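Clearing the Table: What Happens to Dishes in a Shared Workroom
Project report, submitted Jan 24, 2020

I picked this topic because I kept losing my lunch things. Our course shares one long workroom in the Luvthorpe building, and by the end of most afternoons there are cups and bowls on every flat surface. I wanted to know if a tray would help. Just a tray! My adviser thought it was a bit thin for a project, but it grew.

The idea came from the Gidell handbook on shared kitchens, which we read back in August. It says people will carry things to the sink if the things are already grouped together. So for 3 weeks I kept notes on what got left out and whether it made it back to the kitchen. I ended up with 51 entries, and only nine of them were my own stuff (I was trying to be good).

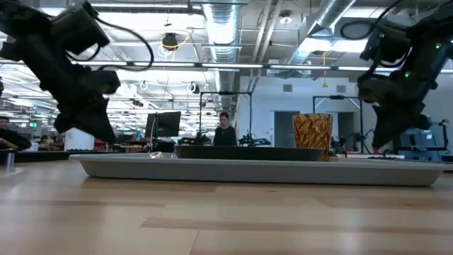
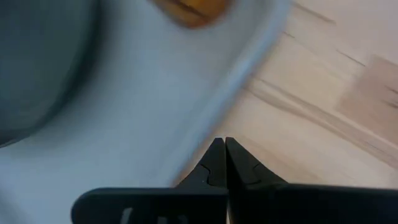

Picking a tray took me longer than I'd like to admit. I started with a round one from home and it was useless, since everything slid toward the middle and you couldn't get two dishes on it without a fight. A long, shallow one is so much better. The light gray one in the first picture has a low rim, so you can reach in from the side, and there's space for a wide dish with the tiger-stripe cup right next to it. I love that cup, by the way - a pattern that loud gets noticed from across the room, and in my notes the bright things went back to the kitchen sooner than the plain ones. Clear glass did worst of all. A small glass thing on a pale tray is really easy to miss, and I missed plenty.

Bigger containers were a separate headache. They don't share a tray well, so I gave them their own spot at the end of the table with a Graveo label stuck to the wood. Two people moved the label and one complained about it, but the spot got used.

If I did this again I'd run it for longer and start with two trays, one for clean and one for dirty. I mixed those up in week 2, and I had to throw out some of those notes. The full log is in the Paulauskas folder on the shelf by the door.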